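Equipment Notes: What the Gripper Money Bought

Next year's equipment request goes in at the end of May, and for the first time the biggest line on it is something you can hold in one hand. Readers who remember last year's request will recall that it was mostly arm. A very nice arm, with a very nice quote from Bosman, and a delivery estimate that moved every time we looked at it. We are still fond of the brochure.

What we did in the meantime was spend a good deal less on hand-held grippers and go out to do cloth work with them in ordinary rooms, with ordinary furniture. The planning sheet had a row for "task environment" and a zero beside it, which everyone approved without comment. Rooms, as it happens, want travel, insurance and somebody to answer the phone. That row is no longer zero.

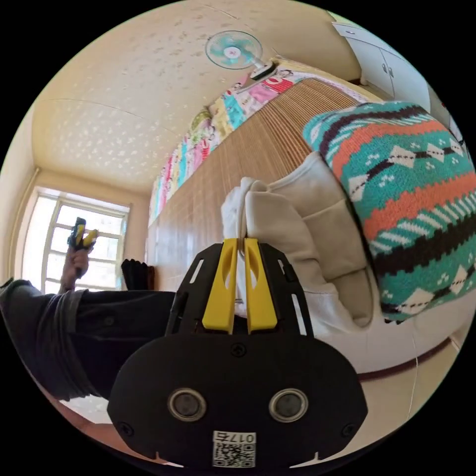 Cloth is the expensive category in our plan, and it will stay that way. A cup is more or less the same cup from one attempt to the next. A piece of fabric has its own ideas each time you pick it up, so we budget more attempts per task and more hours per attempt. The target for the Namasum task set is 3000 usable recordings, and the word "usable" is carrying a lot of weight in that sentence. We plan on sessions of 60 minutes, after which the wrists of even the keenest operator begin to file complaints.

Then there are the fingertips. Last year they were listed under "miscellaneous," next to tape. They are now a line of their own at $323, covering replacements and a small reserve. Tirkex will sell them to us in packs, and the pack is always slightly larger or slightly smaller than what we need. Please do not order singles on your own card and send us the receipt. We have a folder of those already and it's getting thick.

Grippers themselves come in pairs, because most of what we want to do with fabric needs two hands. This sounds obvious. It did not sound obvious to the first version of the spreadsheet, which priced them individually and then divided our operators into the total, leaving each of them with one and a bit. The corrected figure is 22 units, which gives us working pairs plus spares for when something is away being repaired. Brurholm has quoted on that basis and will hold the price through the summer, provided we stop asking them to re-quote it in different colors.
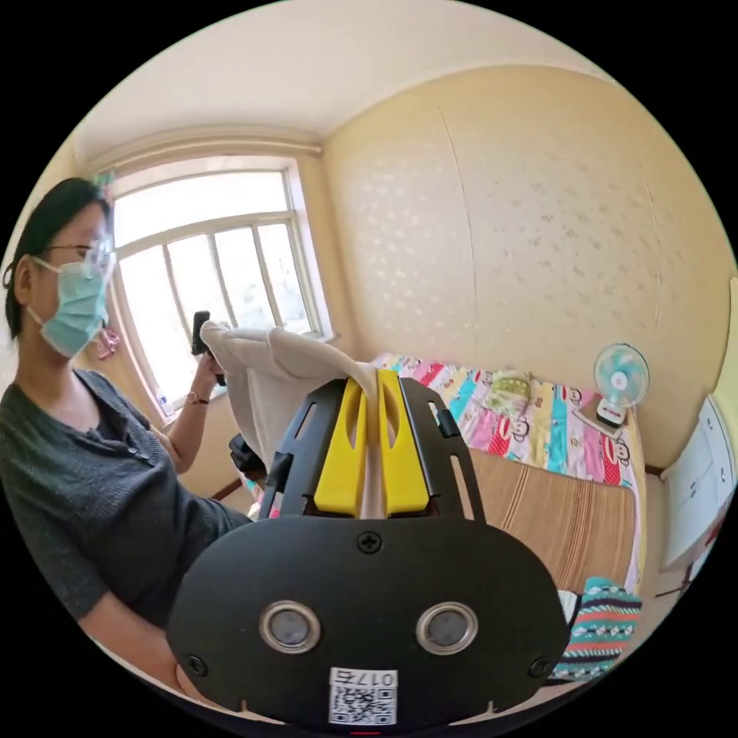
Cloth work by the window, with a gripper closed on the beige fabric.

A few things didn't make the request. The second workstation is out, as is the rolling cart with the good drawers. Storage is in, after some discussion, and we have doubled it. Recordings pile up faster than laundry and are harder to throw away. Spare batteries and a proper carrying case are also in, the current case having begun life holding somebody's trombone.

As for the arm, it has gone down to the bottom of the sheet under "future years." Bosman still calls. We've told them we would like to see how far the hand-held work takes us before committing to anything that needs its own floor plan, and they have responded by sending another brochure. It's on the shelf by the door if anyone wants it.

Comments on the draft request should go on the shared sheet, in the comments column. The numbers column is locked this year, and those of you who remember the decimal point will know why.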